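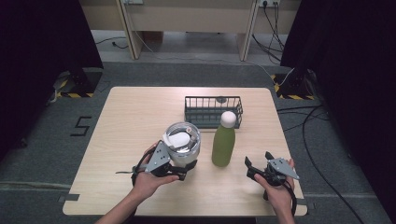 Home | Products | News | Support | Contact

This site uses cookies. Accept all / Manage settings

PRESS RELEASE
For immediate release

Droltetti opens orders for Drinier hand-held gripper kit

Gronow - Droltetti is now taking orders for Drinier, a two-handed gripper kit for teams that teach robots by showing them. First units ship in February. No robot arm needed to get started.

The kit is a matched pair of grippers, one for each hand. The person holds them, does the job, and the motion gets recorded for training later on. Cups, bottles, baskets, the everyday stuff. Pick up a tumbler with the left, keep the right one open and ready for whatever's next.

What's new over the trial version:

- Lighter handle, same jaw shape
- Flat side plate with mounting holes, both grippers
- Longer cables, so you can reach across a full table with out unplugging
- Setup in around 10 minutes, down from most of a morning

Jirnska, the recording software that goes with it, has been updated too. It now starts both hands from one button and marks bad takes as you go. Trial users asked for that more than anything else. Old recordings will open fine in the new version.

"We kept hearing the same thing, the arm is booked and the people are waiting," the company said. "So let them record at a table. Curtains, some tape on the floor, done."

Tested at 5 sites during the trial, mostly small labs and one packing firm. Feedback was good on grip and comfort. Less good on cable routing, and users with small hands found the first handle too thick. Both were changed before the final build. Wireless is not in this release, and no date set for it.

Each order includes the two grippers, cables, a carry case, a printed setup guide and one seat of Jirnska. Extra seats sold seperately. Spare jaws come in packs of 6. Returns accepted within 60 days if the kit is complete and in its case.

Rental also on offer for short projects, minimum one month. Demo bookings are open at the Gronow office, mornings only for now. Bring your own objects if you like, nothing too heavy.

Orders, pricing and press samples: use the contact form on the Droltetti site and put "Drinier" in the subject line.

ENDS

Get our newsletter. Enter your email to sign up. Unsubscribe any time.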